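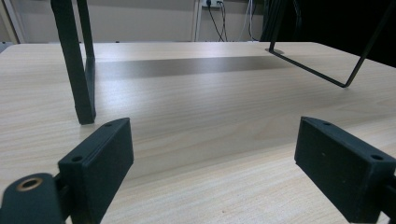 *Slide 1. Gripper over the tabletop.*

**Small cargo drones for valley clinics: speaker notes**

Saqib introduces me. Thank him and Rukhsana Usmani for the slot. Say up front that questions are fine at any point.

**Slide 2: The route**

- Gondal depot to the clinic at Tetia. By road it is a long drive on a switchback. By air it's 50 kilometers there and back.
- Load is blood samples one way, medicine the other. Never both in the same box.
- Flights go out in the morning. Wind picks up in the valley after lunch and we stop.

**Slide 3: The aircraft**

The Rova is a fixed-wing airplane with four lift motors. It takes off straight up, then flies like any small plane. People will ask why we didn't pick a plain quadcopter. Answer: range. The quadcopter we tried first could make Tetia but had no reserve for the trip home.

Maximum cargo is 1000 grams. We plan for less on warm days.

**Slide 4: What we flew**

118 flights through the end of May. Pause here and let them read the table.

Go over the three that turned back:

1. Low battery warning on the outbound leg. The pack was old. We retired it.
2. GPS dropout near the ridge. The autopilot held and came home on its own.
3. Crosswind over the limit at Tetia. Naveed Virk called it from the ground.

Nothing was lost and no samples were spoiled. Don't oversell this. It is one route and one season.

**Slide 5: Airspace**

Ceiling is 400 feet above ground for the whole route. That sounds simple until you cross a ridge. The ground drops away fast on the far side and the airplane has to follow it down. Sobia Rana rewrote the terrain profile twice. If she is in the room, send the detailed questions to her.

Crewed helicopters have priority. The pilot on duty keeps a radio on and lands the drone at the halfway field if one calls in.

**Slide 6: People**

Two per flight, one at each end. The clinic end can be a nurse with a day of training. Her job is to clear the pad, swap the box and press the return button. She doesn't fly anything.

(Naveed Hayat's training checklist is in the handout. Hold up a copy.)

**Slide 7: Next**

- Second route, Gondal to Grillano. Shorter, but there are power lines.
- New battery supplier. Still testing.
- Night flights: not yet. We have no permit and haven't applied.

Leave the contact slide up during questions.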